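**Call for participants: tabletop arm and tracked carrier, Dadard shared workshop**

Posted Monday, September 17, 2018

The Dadard workshop is looking for 3 people to join an open build. The machine is a small servo arm paired with a tracked chassis that carries dishes. The task is to sort toy vegetables between a saucepan, the tabletop and bowls riding on the chassis. The arm and chassis both run under manual control. The sorting routine is unfinished.

Work is unpaid. Parts are covered from the project budget up to 80 dollars per participant; anything above that needs approval before you order.

## Open roles

- **Firmware.** Servo timing, current limits, and a stall cutoff for the gripper. The code is C, over 2861 lines, with few comments.
- **Mechanical.** Redesign of the gripper finger, cable routing on the arm, and track tension on the chassis.
- **Control.** Arm calibration against the table surface, and a repeatable docking position for the chassis.

## Requirements

You should be able to solder, read a wiring diagram and use a multimeter without supervision. Experience with serial bus servos helps in the firmware role. The mechanical role needs someone who already prints or machines their own parts. No degree is required. Minimum age is 18.

Current test setup, Viltbridge bench:
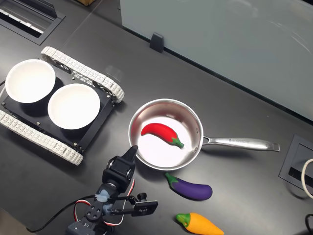

Sessions run one evening a week and last until the shop closes. Expect to spend part of each session on log entries. Every change to the arm geometry is followed by a run of 60 pick attempts, logged by hand in the Stunidell notebook, including failures. The build started in June and the mechanical drawings are one revision behind the hardware. Updating them is the first job for whoever takes the mechanical role.

## How to apply

Leave a note for Daiane Honorato at the Onuoha Street desk, or write through the workshop contact form with "tracked carrier" in the subject line. State the role, the evenings you are free, and one thing you have built. Photos or a schematic are welcome. Résumés are not needed.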